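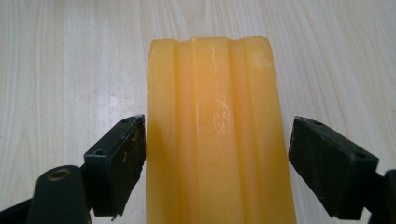
Can the Brerier terminal take an online order's return at the store counter?
It can. Scan the order code from the shopper's email, pick the items coming back, and the money goes to the card or wallet they paid with online.

Brerier counter terminal, by Dornudska

We love how much this one handles! Web orders, phone orders and walk-in sales all land in one list, so your Lakmont store and your website finally show the same stock (and the same prices). It takes payments in 42 currencies, and shoppers see the total in their own money before they tap.

Card details are scrambled inside the reader and never saved on the terminal. Staff sign in with a PIN, and the screen locks after 40 seconds.

In the box: terminal, charging base, 2 paper rolls, power cord
Warranty: 2 years
Works with: Nikolaidis stock software

Setup questions go to Vlastimil Skála on our store systems desk, Tuesday mornings included.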